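Fold cell attendants wanted, Donati returns floor, Stindurville. 2 openings, start June.

Short version: the arms do the first pass on tops and light jackets now. People do the rest. We need people who know clothes, no robot background needed. Printed stuff, zippers, thin slippery fabric, thats where your hands and eyes come in.
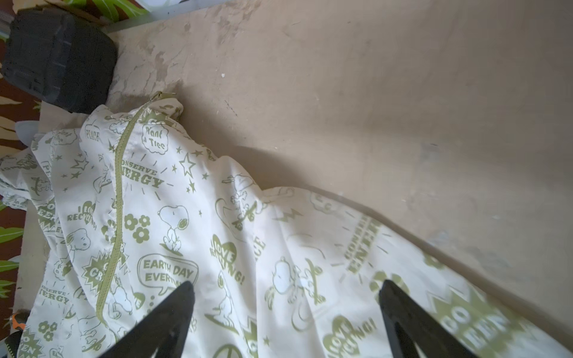
Natalina Cirillo wants it added that her wrists hurt less since the change but she misses talking across the folding table, and anyone applying should know the floor is quieter now.

Fair. We moved breaks so everyone gets the same one.

What you'd do: lay pieces out, watch the cell, stop it when a sleeve bunches, refold what it gets wrong, write down why. Minor fixes with hand tools, we train you. Last month 303 pieces went back to hand folding. Those notes matter.
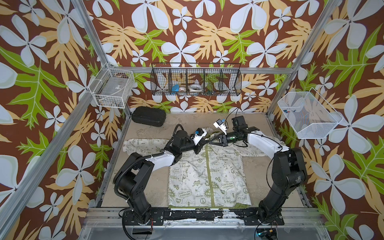
Donati Stindurville / Returns & Refolding Team

Nobody on the team lost hours over this. Jobs did change, less folding, more checking, and pay moved up a grade with it. Shift starts 6 am, 12 weeks training at full rate. Current folders get first pick, then outside applicants.

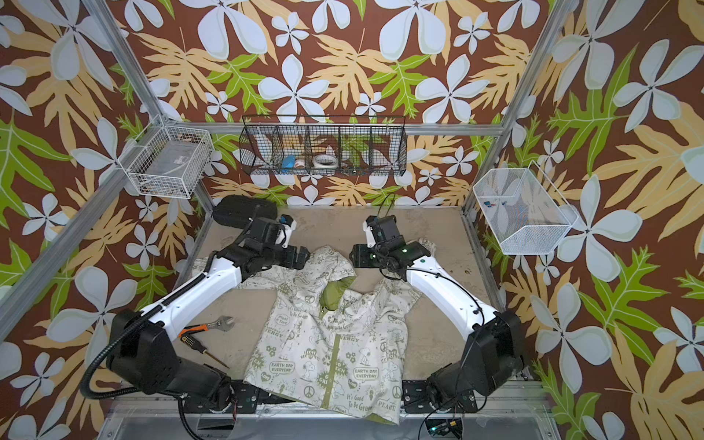
Not sure its for you? Come stand with us for an hour before you apply, we mean it. Ask for Valter Haugen at the returns desk, or leave your name and a phone number at ext. 819. No resume needed for the frist talk.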